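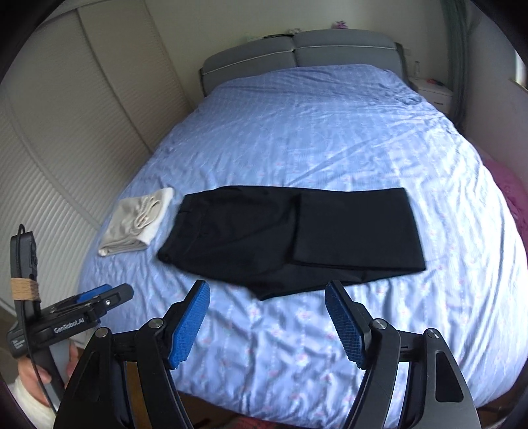
Aufnahme mit Handgreifer, Aufgabe »Hose falten«, Ansicht vom Fußende des Bettes.

Pellcombe Faltdatensatz und Auswertemodul
Hersteller: Cludport
Lieferform: Download oder Datenträger
Status: lieferbar ab Februar

Produktbeschreibung

Pellcombe ist ein Paket aus Demonstrationsdaten und Auswertesoftware für das zweihändige Falten von Kleidung. Die Demonstrationen werden mit handgeführten Parallelgreifern aufgenommen, deren Kinematik dem Zielroboter entspricht. Eine Teleoperation findet nicht statt. Das Paket richtet sich an Forschungsgruppen, die Verfahren des Imitationslernens an verformbaren Objekten untersuchen und dafür Aufnahmen aus Wohnräumen benötigen.

Der Datensatz umfasst 666 Episoden. Jede Episode beginnt mit dem abgelegten Kleidungsstück und endet mit dem Öffnen beider Greifer nach dem letzten Faltschritt. Abgebrochene Durchgänge sind enthalten und als solche gekennzeichnet. Für das Training können sie über den Parameter »Status« ausgeschlossen werden.

Verfahren

Die Segmentierung erfolgt anhand der Öffnungsweite der Backen. Ein Faltschritt wird durch ein Schließ- und ein Öffnungsereignis begrenzt; dazwischen liegende Korrekturgriffe werden demselben Schritt zugeordnet, solange die zweite Hand den Stoff hält. Für jeden Schritt speichert das Modul Greifpunkt, Ablagepunkt und Faltlinie im Koordinatensystem der Unterlage.

Dunkle Textilien stellen den ungünstigen Fall dar. Schwarzer Stoff bietet wenig Textur, und schwarze Greiferteile heben sich davon kaum ab. Die Maskierung stützt sich deshalb auf Merkmale mit eigenem Relief, also Bund, Gürtelschlaufen, Tascheneingriff und Saum. Gemusterte Unterlagen erleichtern die Schätzung der Kamerabewegung, erschweren aber die Kantenerkennung bei hellen Stücken.

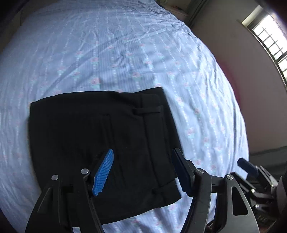

Die Orientierung des Kleidungsstücks wird je Episode neu bestimmt. Eine feste Vorgabe, auf welcher Seite der Bund zu liegen hat, gibt es nicht. In der Vorversion Hundia war die Ausrichtung noch normiert, was bei gedreht abgelegten Hosen zu falsch gesetzten Greifpunkten führte.

Ergebnisse

Die Prüfung erfolgte auf dem Zweiarmsystem Lobo mit Hosen, die im Training nicht vorkamen. Als gelungen gilt ein Durchgang, wenn die Endform innerhalb der Toleranzmaske liegt und kein Hosenbein über die Kante der Unterlage hängt.

Durchgänge je Konfiguration: 80
Gelungen mit Hundia: 40
Gelungen mit Pellcombe: 59
Differenz: 19 Durchgänge

Die verbleibenden Fehler betreffen überwiegend den ersten Griff — die Backen fassen zwei Stofflagen statt einer. Eine Kraftmessung in den Fingern ist nicht Bestandteil des Verfahrens.

Lieferumfang

Episoden mit Videodaten, Greiferposen und Öffnungsweiten
Schrittsegmentierung und Faltlinien
Auswertemodul mit Kommandozeile
Prüfprotokoll Lobo
Handgreifer und Roboterarme sind nicht enthalten.

Hinweise zur Nutzung

Die Bilddaten werden unentzerrt ausgeliefert, Kalibrierdateien liegen bei. Bei Verwendung anderer Greifer ist der Abstand zwischen Kamera und Fingerspitze neu einzutragen — ohne diese Anpassung sind die Ablagepunkte unbrauchbar.

Technische Rückfragen: Tudur Gwilliam, Cludport
Stand der Angaben: 31. Januar 2024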